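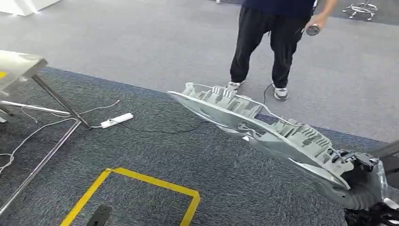 Parvaneh Sadeghi
Staff writer, Burkach Technical College News

Students in the second-year automation course at Burkach Technical College have moved their robot handling project from small test blocks to full-size plastic automotive parts. The change took effect after the March review, when the group's proposal to work with long, ribbed housings was approved.

The task is simple to state. The robot must grip a housing by its wide end, lift it clear of the stand, carry it across the work area and set it down inside a square marked on the floor with yellow tape. A run counts only if the part ends up entirely inside the tape and the gripper has not been reset by hand. Each team gets 20 scored runs.

Long parts are harder to handle than blocks for two reasons. The center of mass sits well away from the fingers, so the part tends to rotate in the grip when the arm stops quickly. The ribbed side also gives the fingers few flat areas to close on. Teams have so far tried slower deceleration, a deeper grip and a change in the angle of approach.

"Most of the failed runs fail in the first second after the lift," said Golnar Asadi, who teaches the course. "The students log grip force and wrist angle for every run, and the log usually shows the slip before they see it."

Runs are recorded in Fomisora, the logging tool the college adopted last year. The course now has 1,000 logged runs on file, most of them with the earlier blocks. Data from the two part types are kept in separate sets – mixing them made the force limits too low for the heavier pieces.

Safety rules have been revised for the larger parts. One student stays on the floor during each run, behind the tip of the part and outside its swing path, and arm speed is limited to 40 percent of maximum. Teams that want a higher limit must first complete 60 runs without a drop.

Scored runs begin on 18th May in the automation lab. Results will be posted on the course page along with each team's grip settings. Students in other programs may attend but must check in with the lab desk first.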